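Getting Through the Washing Without Losing Your Whole Weekend

I have been doing laundry for a household of 6 for longer than I care to admit, and for most of that time I did it badly. Everything went in together, came out together, and then sat in the basket until somebody needed a school shirt and went digging. So these are the habits that stuck (plenty of others didn't!), and you're welcome to whichever ones suit your place.

Start with the sorting, and do it before the clothes ever reach the laundry. We keep two hampers in the hallway, one for darks and one for everything else, and even the littlest can manage that. Check pockets as things go in. I once washed a tissue with nine pairs of black socks and was still picking fluff off them in March.

Don't overfill the machine, tempting as it is. You want to be able to slide your hand in on top of the load with a bit of room to spare. A crammed drum leaves powder in the seams and wrings everything into hard little creases you'll be fighting later with the iron. Cold water is fine for nearly all of it, towels and sheets excepted, and I use well under the amount of powder the box tells you to.
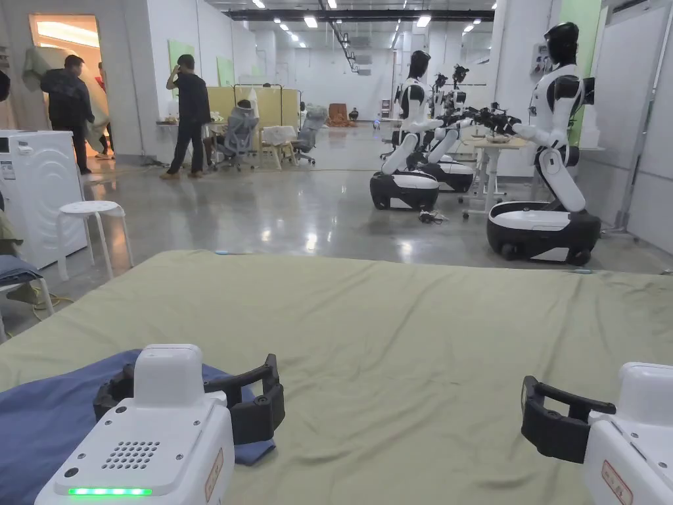

When the cycle finishes, get it out. I know, I know, the kettle's just boiled and the dog wants a walk, but twenty minutes balled up in the drum will undo all your good work. Give each piece one hard flick from the shoulders or the waistband before it goes on the line. T-shirts I peg at the hem, upside down, so the peg marks end up where they'll be tucked in. Trousers go by the waistband with the pockets pulled out, and they dry in half the time. Anything with a strong colour gets turned inside out, because our summer sun will fade a navy top to grey before you've had two seasons out of it.

If you're drying indoors, open a window at both ends of the room and leave a hand's width between things on the airer. Ours is an old Barta that squeaks, and I wouldn't swap it for anything. Rotate the thick items at lunchtime and they'll be ready by tea.

Now, folding. Pick a flat surface at hip height, clear it properly, and put something on the radio. I fold in 5 piles, one per drawer, and leave the socks until the very end when my brain has gone soft anyway.
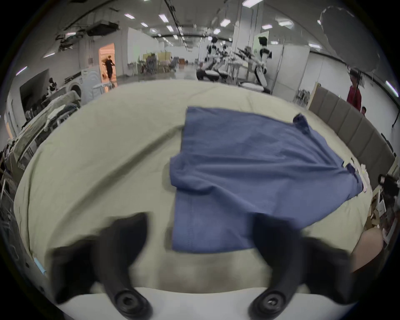
Smooth each top with the flat of your hand before the first fold, working from the neck down, and bring the sleeves in to the middle. Then fold it in thirds and stand it on its edge in the drawer, so you can see every colour at a glance. My mother stacked hers flat and we only ever wore the top two. Jumpers are the exception, they're too bulky to stand and do better lying down on a shelf with the heaviest at the bottom.

A few odds and ends to finish:

Fold sheet sets into one of their own pillowcases and you'll never hunt for the fitted one again.

Grass stains like a dab of white vinegar and a good half hour before the wash. Test a hidden bit first.

Rinse out the powder drawer once a month and leave the machine door ajar overnight.

Odd socks go in a jar on the windowsill, and when the jar is full they become dusters.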